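Namidano Puts the Coaster Back Under the Cup

HEDITTON, 14/12/2021 – Tableware maker Namidano today announced Lapiņa, a range of round wooden coasters for households that own a good table and then let people sit at it. The coasters have a raised rim and a recessed center, and come in several tones of brown, so a mixed set can look like a decision.

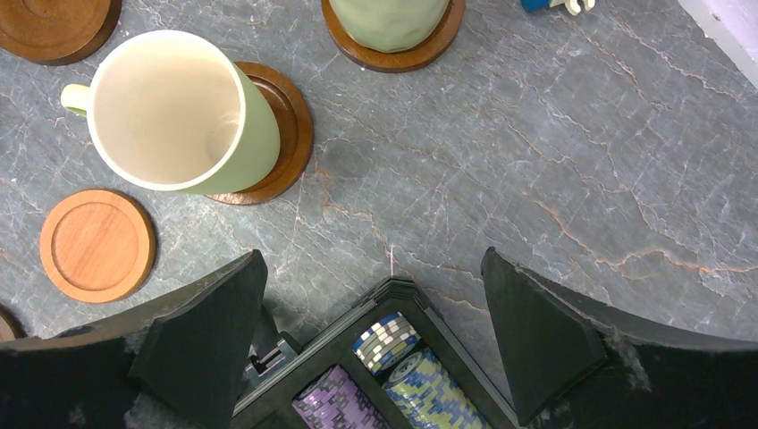
Lapiņa coasters with a pale green mug on gray marble.

The range was tried out over 20 card nights in November, an audience the company describes as thirsty and not looking down. Players were given no instructions. Most found the coasters by the second hand, and a few used them for peanuts. 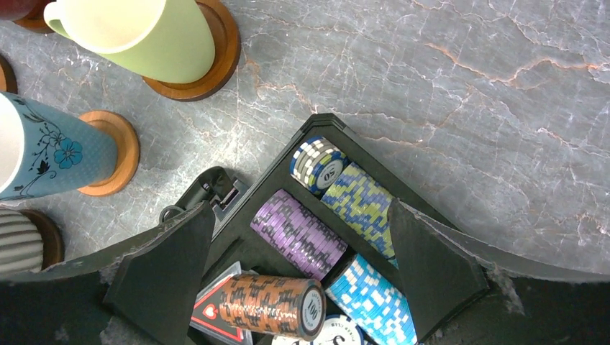

Lapiņa will be sold through the Gindeck chain of home stores in packs of 2, which Namidano concedes is optimistic for a poker table. Hosts may want several packs. With the coasters lined up along the left side of the marble, there is still room for an open chip case and its deck of cards, and the striped cup and the one with the blue flower each get a place of their own. Cups, cards and chips are not included, nor is the marble.

A first run of 3,000 coasters is on its way to stores. Namidano has no plans for a square one.

Retail and press inquiries: Namidano Press Desk, Heditton.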